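3.2 Condition of the donated desktop machines

The machines came from offices in Dramurthorpe and were stored by the Presudach reuse scheme before sorting. Most were tower cases between 2 and 9 years old. Each was given a number on arrival and placed in one of three groups: complete, partly stripped, or case only. The partly stripped group was the largest and took the longest to sort, as the missing parts differed from one machine to the next. Staff opened the side panel of every tower and wrote down what was left inside before any part was taken out. The sheet followed the layout used by Mutiso, with an added line for loose or damaged cables.
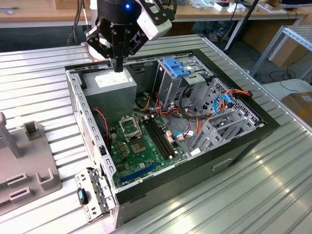

Partly stripped towers were judged mainly on the board and the power supply. Processors and memory are small, easy to remove and simple to sell, so they are often taken before a machine is given away. In the tower in Figure 4 the processor socket is empty, with its metal retention frame raised, and the two long black memory slots hold nothing, while the power supply and the green motherboard remain in the case. A tower like this was entered as "board and supply present". Open sockets were checked for bent or dirty contacts under a lamp and then covered. A board with a damaged socket was sent for metal recovery, whatever the state of its other parts.

Figure 4. Desktop tower laid on its side on a ribbed aluminium table, with the side panel removed.

Power supplies were tested separately, following the steps in Section 3.4. Those rated below 300 watts were kept only for machines of the same type. Over 2000 sheets were filled in by the end of July, and these form the data used in Section 4. Sheets with no entry for the power supply were left out of the totals.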